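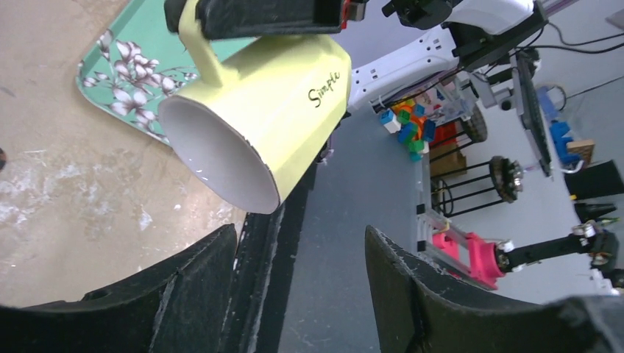
Mugs, trays and the weight of glaze

4/1/18

I spent part of December reducing the mug shelf. The rule was simple: every mug goes on the kitchen scales, gets filled to the brim with water, and goes on the scales again. The difference in grams is the capacity in millilitres, near enough for kitchen purposes.

The yellow one holds 252 ml. The Kavanagh, which looks larger, holds 242 ml. The difference is in the wall — the Kavanagh is thick at the foot and carries that thickness a good way up, so much of what you lift is clay. I had always assumed the opposite and had been giving it to guests who asked for a big tea.

Handles were the second test. I want room for three fingers without a knuckle touching the body when the tea is fresh. The yellow passes. Two of the Hulton set do not, and they have gone in the charity box along with one that had a crack in the glaze inside the rim.

Darragh Mac Suibhne wrote to ask why I bother with a tray when the table is a metre from the kettle. Drips, mainly. A mug lifted straight from the worktop leaves a ring, and a tray can be rinsed in the sink. The flowered green one does this perfectly well. Its corners are rounded, so a cloth gets into them.

Still to do: the espresso cups, and the tall glass from Irneo, which is too tall for the top rack of the dishwasher and has to be washed by hand. I also need to descale the kettle before I measure cooling times.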